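How to Make a Feel Bag Out of a Grocery Bag

The feel bag is the cheapest party game I know. You put some things in a paper bag, a child puts a hand in, and the child tells you with total confidence that the rock is a potato. I have run it at birthday parties, at one very slow family reunion, and at the Drindside library on a rainy December afternoon, and the only real enemy is the bag itself, which wants to fall over.

So most of these directions concern the bag.

What you need

A brown paper grocery bag, the plain kind, no handles
Black tape, or whatever tape is in the drawer
Scissors, which you will probably put down and lose
A table you don't mind sticking tape to
Four small things that feel nothing like one another
A dish towel to cover the top

Cutting the bag down

A full-height bag is too deep for a five-year-old, who will go in up to the armpit and take the whole thing to the floor. Stand it up, open it all the way, and cut off the top third. Tearing works too. The edge will look terrible. Eamon Hayes, my brother-in-law and a tidy man, used a ruler for his, and the kids at his house had it looking like everyone else's before the cake came out.

Now fold the rim outward, a little at a time, working your way along. Crumple as you go. A crumpled rim holds itself open much better than a crisp one, and it's kinder to wrists. If the paper rips at a corner, fold the rip under and keep moving.

Taping it down

Press the bag flat onto the table so the bottom sits square, then run short strips of tape from the rim to the tabletop. Start with the corners. Add extra strips on whichever side faces the children. Long strips seem like a good idea and then they stick to themselves.

Reach in and smooth the bottom with your palm. There are loose flaps down there where the bag was glued at the factory, and small things love to crawl under them. You can tape the flaps flat. I never do, and I have spent a fair part of my life fishing things out from under them.

Picking what goes in

Four is plenty. With six or seven, a child just stirs. Go for one thing that is smooth, one that is lumpy, one with ridges, and one with arms or legs of some kind. The one with limbs gets the screams. Two smooth things in the same bag will cause an argument, and Da-eun Wang, who is seven, will win it.

Skip anything sharp, anything that leaks, and anything from the refrigerator. We tried peeled grapes one year. We do not discuss the grapes.

Playing a round

Cover the top with the towel. One hand goes in, and the player gets a slow count of 29, a number chosen by Kyung-hwa Hong when she was four and never successfully appealed. The player names one thing, pulls it out, and either gloats or doesn't. Put it back, give the contents a stir, and send in the next hand. Smaller kids can be given a target: "Find me the lumpy one." That version takes less nerve and goes faster.

When you're done, peel the tape slowly and toward yourself. The bag won't survive. It cost you nothing, so try to be brave.
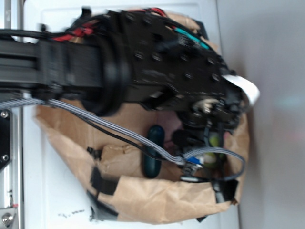
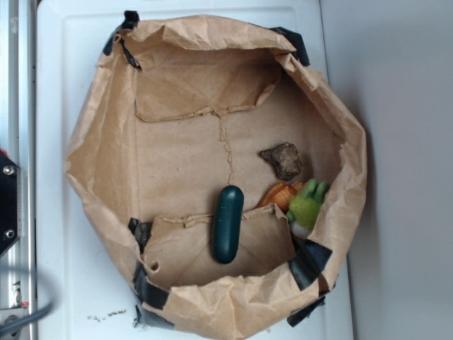
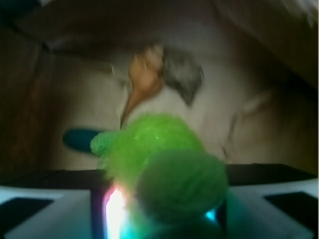
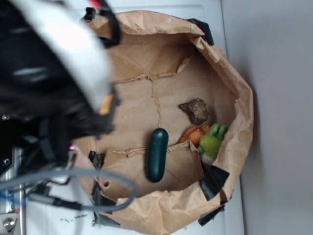
Can I use a gift bag or a plastic bag instead of a paper one?

A gift bag works if you cut off the handles, though the stiff sides don't fold out very well and the shiny kind sheds its tape. Plastic is a poor choice: it clings to the hand, it won't stand up, and it shouldn't be around very small children anyway. If you're out of grocery bags, use a shoebox with a hole cut in one end and hang the towel over the hole.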